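Cable routing and shared workspace on two-arm benches - what rule do you use?
14 replies · 203 views

Kisberg
Saturday, April 8, 2023
Our site wants a written rule for two-arm benches. The draft I was handed in February runs to 16 pages and most of it is about forms. It says "cables shall be suitably managed" and leaves it there. Suitably by whose measure? Has anyone got wording that a technician could check with their own eyes?

Trerkitard
Ours says every cable is tied to the link at no less than 2 points and leaves enough slack for full travel. Takes a minute to check. I doubt it has ever prevented anything, mind you, but the auditor likes it.
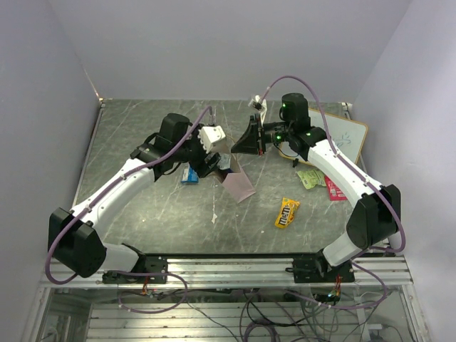
Slack is the bit I don't trust in rules like that. "Enough for full travel" tells you the minimum and says nothing about the most you can have. On a packing bench like this one, with sweets and a paper bag, the purple cable on each arm goes up in a high arch near the wrist, and there are more loops down by the rail. Both arms reach in over the same bit of table. Your rule would pass that and never ask whether one arm's gripper could get to the other's arch.

Snorradóttir
Disagree. Pull those arches tight and you'll be replacing connectors every month. I'd far rather have a generous loop and keep the arms apart in software.

Trerkitard
Keep them apart how? I've heard "the software handles it" on three sites and only one could show me the test.

Anex
Ours has a keep-out distance of 13 cm between wrists, measured from the outermost cable and not the housing. Bit crude. People moan that they can't do handovers.

Snorradóttir
So you can't pass a bag from one arm to the other? Then why pay for two arms?

Anex
There's a slow mode for that, signed off separately. I didn't say I liked it.

Kisberg
Measuring from the cable is useful, thanks. What about the floor side? Our draft doesn't mention anything under the rail.

Trerkitard
Mine neither, and it should. Black and grey leads in a tangle below the bench is how you end up unplugging the wrong thing. Label both ends. Still waiting to see a site that keeps it up past the first refit.

Share (2)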